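Plemitz Hand-Held Gripper Kit
Receiving and Safety Checklist, Two-Unit Set
Evaluation for Ternow Home Services
Inspected by: Trefor Meredith
Reviewed by: Sioned Bowen
December 2023
Kit no. 1639

Marks used: OK, FIX (correct before use), WATCH (usable, look again next time)

1. Case and contents
1.1 Both grippers present: OK
1.2 Cables, one per gripper, plus spare: OK
1.3 Spare finger pads: FIX
Comment: Packing list says two pairs. One pair in the bag. Pumphrey, the reseller, has been emailed and will send the other.
1.4 Printed manual: OK
Comment: Manual is the June revision. The torque table on the last page doesn't match the one on the website. We used the printed one.

2. Frame and linkage
2.1 Plates flat, no bends or cracks: OK
2.2 Plate edges free of burrs: WATCH
Comment: Left unit had a rough spot inside one cutout. Ran a file over it. Would like Plemitz to know.
2.3 Pivot screws tight: OK after adjustment
Comment: One screw on the right unit turned by hand. Tightened and marked with paint pen. Check again after 1000 closes.
2.4 Pinch points away from the user's fingers in normal grip: OK
Comment: The inside links will still catch a fingertip if you reach around the front. Add to the briefing.

3. Fingers and pads
3.1 Pads seated, no lifting at the corners: OK
3.2 Fingers meet evenly when closed: OK
3.3 Opens fully when the trigger is released: OK
3.4 Pads leave no marks on fabric: OK
Comment: Tried on white cotton and on fleece. No color came off.

4. Cables and power
4.1 Insulation sound along full length: OK
4.2 Strain relief at the handle: WATCH
Comment: Stiff. Feels fine now but this is where I expect the first failure.
4.3 Cable clear of feet and legs when seated: FIX
Comment: Too long for bedroom work. Needs a clip at the wrist or the belt. Sioned has ordered clips from Reditz.

5. Work area, clothes handling on a bed
5.1 Floor beside the bed clear: OK
5.2 No pins, loose needles or blades in the clothes: OK
Comment: Go through the pile by hand first. Check pockets.
5.3 Enough light to see seams and folded edges: OK
5.4 Grip taken on a folded edge or seam, one layer of garment at a time where possible: OK 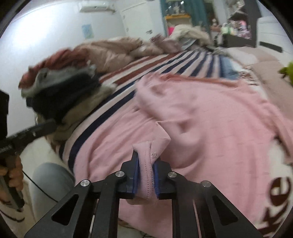
5.5 Sheet and blanket stay put when a garment is lifted: WATCH
Comment: Easy to pick up the bedding along with a thin shirt. Lift an inch, look, then go on.
5.6 User can sit or stand without leaning on the wrist: OK
5.7 Rest break taken: OK
Comment: Break every 90 minutes is in the manual. I would make it shorter. The handle gets heavy when held out in front.

6. Result
Accepted for trial use with the FIX items closed. Pads and cable clips must be in hand before anyone outside the two of us uses the kit.

Reviewer note, S.B.: Agree on the breaks. Please put the torque question to Plemitz in writing, under ticket 1537, and attach the reply to this sheet.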